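Garra que larga a peça a meio do percurso: como encontrar a avaria e resolvê-la de vez

Publicado em 27 de dezembro de 2021

Quem trabalha com braços colaborativos conhece aquele barulhinho seco: a peça sai do suporte, sobe lindamente e, a meio caminho, cai. No nosso caso caía dentro de uma torre de computador aberta, em cima da placa-mãe, e acreditem que o coração para um bocadinho de cada vez! A célula, a que chamamos Gremmont, desmonta e volta a montar computadores de secretária usados, e andou semanas impecável até março. Depois começou a largar módulos de memória.

Perdi tempo a mexer no sítio errado (a força de aperto, claro, toda a gente começa por aí). A Annelies Verstraete, que programa a célula comigo, desconfiou do cabo, e tinha razão. Deixo aqui o caminho todo, pela ordem em que o faria hoje.

O que é preciso

Um multímetro com sinal sonoro, chaves Allen, abraçadeiras de velcro, um cabo de substituição para a garra e uma torre avariada que já não faça falta a ninguém. Reservem uma tarde. E tirem o cabo de alimentação da torre antes de qualquer ensaio, mesmo que ela esteja desligada no botão.

Passo 1. Parar em segurança

Não metam a mão dentro da caixa com o programa apenas em pausa. Uma pausa pode ser retomada por qualquer pessoa na consola, e os dedos da garra têm pouca área, ou seja, apertam a sério. Carreguem na paragem de emergência, confirmem no ecrã que os travões estão ativos e só depois retirem a peça caída. Se ela ficou entalada debaixo da garra, usem primeiro o movimento manual a baixa velocidade, para cima, sem rodar o punho.

Passo 2. Ler o registo antes de reiniciar

Eu sei, a vontade é reiniciar logo. Resistam! O nosso controlador guarda as últimas 1000 linhas e depois escreve por cima. Copiem o ficheiro e procurem o instante da queda. No nosso aparecia o código 826, que definimos no programa como perda de comunicação com a ferramenta. Durava milissegundos, e a garra voltava a responder como se nada fosse. Se encontrarem uma coisa destas, a força de aperto está inocente.

Passo 3. Separar a garra do cabo

Ponham o braço numa posição alta, longe da torre, e mandem abrir e fechar a garra 30 vezes sem mover nenhuma junta. A nossa passou sem uma falha. Repitam agora com o punho a rodar devagar de um extremo ao outro. Foi aí que o erro apareceu, sempre no mesmo lado da rotação - um sinal maravilhoso, porque uma avaria que se repete é uma avaria que se apanha.

Passo 4. Medir e trocar

Desliguem a alimentação do controlador, soltem o cabo nas duas pontas e meçam a continuidade de cada condutor enquanto o dobram com a mão. Um dos nossos calava-se quando o cabo fazia a curva junto ao punho. O conector estava perfeito; o condutor tinha partido por dentro, sem uma marca no revestimento. Trocámos o cabo inteiro. Remendar um cabo que dobra milhares de vezes é pedir nova queda.

Passo 5. Refazer a curva

Deixem folga suficiente para a rotação completa, mas sem uma volta tão grande que vá prender-se nas paredes da caixa. Levem o braço à mão até ao ponto mais baixo do programa, mesmo sobre a zona do processador, e vejam por onde passa o cabo em relação à chapa, aos fios da fonte e às memórias. Depois rodem o punho para cada lado e vejam outra vez.
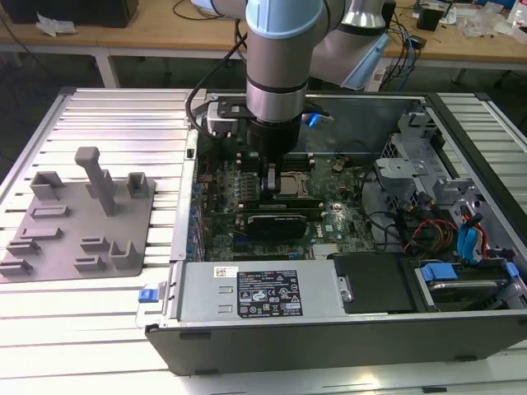
Passo 6. Ensaiar com a torre avariada

Corram o ciclo completo a velocidade reduzida, com a mão perto da paragem de emergência. Nós fizemos 3 ciclos lentos seguidos e só então voltámos à velocidade normal. Acrescentámos também uma verificação ao programa: se a comunicação falhar com uma peça agarrada, o braço para onde está e espera por alguém. Antes seguia viagem, todo contente, de garra vazia!

Se o erro voltar

Repitam o passo 3 com o cabo novo. Se a falha surgir com o braço parado, passem ao conector da ferramenta e à fonte que a alimenta. Escrevam nos comentários o que apareceu no vosso registo, que eu adoro estas caçadas e respondo a todos.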